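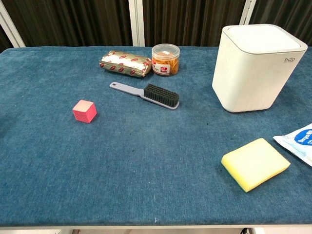 Socorro Condori wrote:

Can I ask, before we all descend on the room again in November, whether anyone has worked out where things are meant to go once they've been on the blue table? I don't mind putting away, I quite like it, but I never know which cupboard. The scrub brush seems to have no home at all. And is the foil roll with the little red ovals for sharing, or has somebody left it behind? I didn't like to touch it. Same for the jar next to it with the orange bits inside. I couldn't tell whether they were rubber bands or something to eat, and I can't read the Chinese on the label, so I left it alone. Also, do we put food in the white bin, or is that for dry rubbish only? Sorry for so many questions in one go.

Socorro

15 October 2021
Posted by Leidy Rivadeneyra

Dear Socorro, and dear everyone else at Skokcombe,

Please don't be sorry, they are all good questions and I ought to have written most of this down when we moved into the room. I kept meaning to, and then there was the business with the key, and then my sister came to stay, and you know how it goes.

Let me start with the brush, as it's the easy one. It belongs on the hook inside the door of the tall cupboard, the one that sticks. If you lift the door a little as you pull, it comes quite sweetly. I think what has been happening is that people can't get the cupboard open, give up, and leave the brush on the table for the next person, and I have done it myself more than once with my coat already on. Wálter has promised to plane the bottom of the door, but he is busy with his mother's move to Clandbridge, so let's be patient with him and lift.

While I'm on brushes, may I make a plea for the cloth on the table? It does show every speck, that sort of blue, and it's very tempting to go at it with the scrub brush, but please keep that one for the sink and the boot tray. Stiff bristles will rough it up in no time and then it catches every thread that goes past. For the cloth, use the soft clothes brush in the drawer, always in the same direction, towards the window, and catch the bits in your hand or on a sheet of paper. If there's a spill, dab it with a damp tea towel and leave it alone to dry. I know it looks dreadful for a day. It comes up fine. Eusebio tipped most of a mug of tea over the far corner in the summer and I defy you to find it now.

Now, the food. I can't tell you whose the foil roll is, I'm afraid, and nor could Efraín when I rang him. Would the owner please own up? There's no telling off coming, I would only like to know whether it wants to be in the fridge. In general, anything you bring to share goes on the 4th shelf, counting from the top, with a slip of paper under it saying so, and anything that's yours goes home with you or on the shelf below with your name on. If it has no name and no slip by the end of the month I shall ask on here once, and after that it goes.

The jar I'm less sure about. I have been peering at it too. My money is on something for the snack shelf, but I'd hate to put rubber bands in with the biscuits, and I'd hate even more for someone to throw out a treat. Does anyone on the list read Chinese and fancy settling it for us? Until then I would rather it went on the windowsill on its own, with the lid on, and please don't anybody try a nibble.

As for the bin, the white one with "bdo" on the front, dry rubbish only, please. Paper, thread, wrappers that have had a wipe, that kind of thing. Tea bags and peelings go in the Sirkel caddy under the sink, and I do empty it, even if it may not always seem so. If the white bin has been moved next to the table while you work, that's perfectly all right, it is a sensible place for it, but do put it back by the door when you've finished. The last person out takes the bag down. New bags are in the biscuit tin marked Shibata, which has not had a biscuit in it for years.

I've just counted what is left in the kitty and we have £19, so if somebody is passing the hardware shop, a second soft brush would be a kindness. They were 89p each when I last looked, though I dare say they've gone up. Keep the receipt and I'll settle with you when we next meet.

One more thing and then I will let you get on. Socorro, you mentioned you like putting away. If you meant it, would you be willing to go through the low cupboard with me some morning before November? There are 8 odd lids in there that fit nothing we own, and a box I haven't dared open. I'll bring the flask and some of the ginger cake.

With love to all, and to Wálter's mother,

Leidy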